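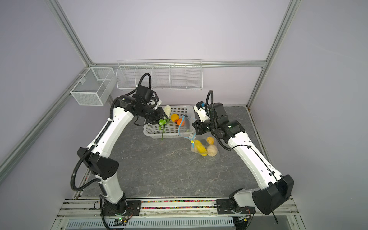

I got to the Bognár kitchen at 5 in the morning and the cabbage woman was already annoyed with me. She'd said quarter to. "You missed the coring," she said, and handed me an apron anyway.

She has been making sauerkraut and other pickles in Skundale for 29 years, first in her mother-in-law's garage and now in the back half of what used to be a tire shop. She asked me to leave her name out of it (her cousins read everything, she says, and they all have opinions about caraway). So she's just going to be "she" here, and I hope you'll forgive me, because she gave me three hours and a jar to take home.

I wanted to know how somebody ends up spending her life on cabbage. "I was cheap," she said, laughing. "I had two kids and a garden that only wanted to grow one thing. What would you do?" The first winter she put up 47 jars and gave nearly all of them away, mostly to people at church who were too polite to say they were awful. "Way too much salt! I didn't weigh it. I went by hand, like my grandmother, except my grandmother knew what she was doing."

Now she weighs everything. She shreds a head, puts it on the scale, works out the salt on the back of an envelope and rubs it in until the bowl is swimming. I had a go and quit after a few minutes with my wrists aching. She didn't say a word, she just took the bowl back.

We talked a lot about waiting. Her crocks sit in a cool room off the loading door, and she goes in every morning to sniff. "January is slow. You think it's dead in there and then one day it's talking to you." She meant the bubbles, I think, though with her I'm not totally sure. She won't sell anything she hasn't tasted herself, and she's thrown out whole crocks because they went soft. I asked if that hurt. "It hurts the first time. Then you get pigs." (Her neighbor has the pigs.)

The shop in town, Zisen, takes most of what she makes, and the rest goes to the Cikeck market, where she shares a table with a honey seller she's been arguing with for years over who gets the shady end. Last fall she sold 100 jars there before lunch and had to drive home for more. She told me that story twice, and the second time the drive was longer.

I asked what she eats it with, expecting sausage. "Toast," she said. "Toast and butter, and a lot of butter. Or a fried egg if I'm being fancy." Her kids never touched it growing up, and now both of them call wanting jars mailed to them, which she finds very funny and also a little rude.

Before I left I asked what a beginner ought to do, and she thought about it while wiping down the counter. "Buy a heavy cabbage. Pick up two the same size and take the heavier one. Get a scale. Keep it under the liquid and quit opening the lid every hour, it isn't a baby." Then she looked at my shoes, which had shredded cabbage all over them, and went to find me a broom.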